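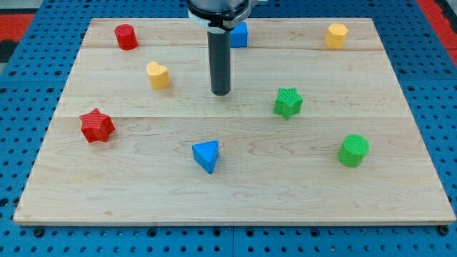

Fig. 4. Board on the perforated bed, blocks set out, rod over the board.

4.3 Setting the rod height

Do 4.2 first (collar bolts). If the collar still turns by hand go back.

1. Arm to HOME. Wait for the beep.
2. Lay the board flat on the bed, narrow side irrelevant, just get it square to the panel seam.
3. Put the blocks out. Leave gaps, the rod needs room to get between them. Any order of colours.
4. Jog down in steps of 15 until the tip is just clear of the wood. Paper should slide under.
5. Save as Z-LOW. Ours came out at 94, yours wont match.
6. Jog up, clear of the tallest block. Save as Z-HIGH.
7. Run PUSH TEST at speed 60.

CAUTION: never 600 on a first run. Hand on the stop button the whole time.

Note: Z-LOW is lost if you power off before saving. Clukley firmware only, the Dovell one keeps it.

Board slides about? Grippy mat underneath, then redo form step 4.

Updated 10 Nov 2020, R. Paucar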